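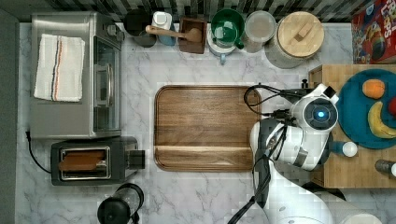 Robot learns kitchen tasks with fewer demonstrations by asking when it is unsure

A group at the Stula robotics laboratory has reported a training method that lets a single-arm robot learn household kitchen tasks from 60 human demonstrations per task, and then decides for itself which further demonstrations it needs. The method, named Nestlow, was tested on a counter-scale kitchen with ordinary appliances, containers and a cutting board as the main work surface. The results were released in November as a technical report.

Most current methods for teaching manipulation rely on imitation. A person guides or remotely operates the arm through a task many times, and a neural network is trained to produce similar motions from camera images. The approach works well in positions close to those in the training data. It degrades when an object is moved, turned or partly hidden, and the usual remedy is to collect more demonstrations across the whole workspace, including regions where the robot was already performing adequately.

Nestlow changes how the additional data is chosen. The policy is trained as a set of small networks that share one image encoder but have separate output layers. During a trial, each network proposes the next short segment of motion. When the proposals agree, the arm carries on. When they diverge past a fixed threshold, the arm stops and requests a demonstration from that point only. The operator supplies the missing segment and the trial resumes.

"The expensive part is operator time, so that is what we measured," said Vendula Krajčí, the report's lead author. "A request that covers four seconds of motion costs much less than a full episode recorded from the start."
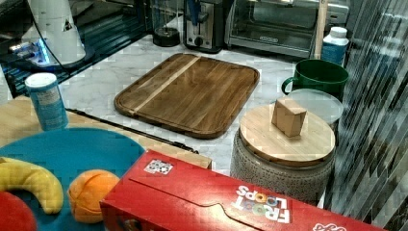 Does the robot need a model of each object before it can handle it?

The method uses no object models. The networks work directly from camera images and the joint positions of the arm, and an object is represented only through its appearance in the demonstrations. An item that looks very different from anything in the training set will normally raise the disagreement score and cause a request.

The evaluation covered tasks of varying length, among them moving food items between a plate and the board, opening and closing a drawer, and setting a container upright. Each task began with the same 60 demonstrations. The group then ran 727 trials in total, divided between Nestlow and a baseline that received additional full-length demonstrations at randomly selected starting positions. Operator time was held equal for both.

Over the course of the evaluation the system made 182 requests. Most fell in the first part of the test period and the rate declined as corrected segments were added to the training set. Retraining was done overnight, with the previous weights used as the starting point. According to the report, the final Nestlow policy completed more trials than the baseline on every task except the container task, where the two were level.

The authors attribute the container result to the nature of the errors. A container that is gripped slightly off center can look nearly identical to one that is gripped correctly, and all of the networks then agree on a motion that fails. Disagreement between networks measures uncertainty in the prediction and gives no warning of a confident mistake. A wrist force reading was added in a later set of trials to address this, but the data was considered too limited to include in the main comparison. 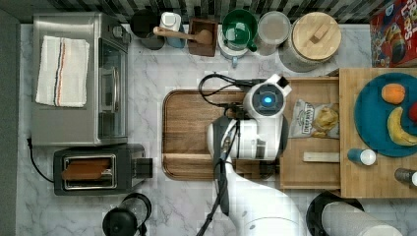 Arm over the cutting board during work on the Nestlow method, viewed from above.

A second finding concerns camera placement. The group trained separate policies on the overhead view, on an angled view from the side of the counter, and on the 2 views combined. The overhead view gave the most accurate positioning across the counter surface but lost sight of objects when the arm passed over them. The angled view preserved more information about height. With both views available, the number of requests caused by occlusion fell sharply, although training took longer and the combined policy was more sensitive to small shifts in camera mounting.

The threshold that triggers a request was set by hand, using a short calibration run for each task. Set too low, it interrupts the operator constantly. Set too high, it permits motions that should have been stopped. The report includes a sweep over threshold values and finds a fairly wide usable range for the plate and drawer tasks, and a narrow one for tasks that require the gripper to work close to other objects.

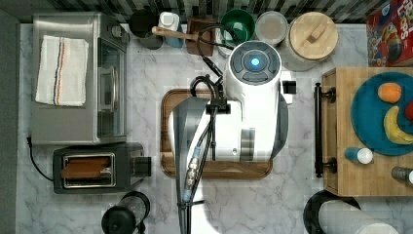 Setting the threshold automatically is listed as the next step. One option under study is to adjust it during operation according to how often the operator's correction matches what the networks would have done anyway. If most corrections turn out to be close to the averaged proposal, the threshold is raised slightly. The group has tested this on recorded data only.

An independent check of the method is being prepared at Flemmont, where a differently proportioned arm will be used with the same training code. Engineer Nghiêm, who is responsible for the setup there, said the main question is whether the disagreement score keeps its meaning when the gripper and the reach of the arm change. The Flemmont team will collect its own demonstrations and will not reuse the Stula data.

The report notes several limits. All trials took place at one counter under constant lighting. The operators were experienced, and their corrections were smoother than those a first-time user would be likely to provide. The system also has no means of asking for help before it begins a task; a request can be made only once motion is under way. Training code and the task definitions are to be released after the Flemmont trials are finished.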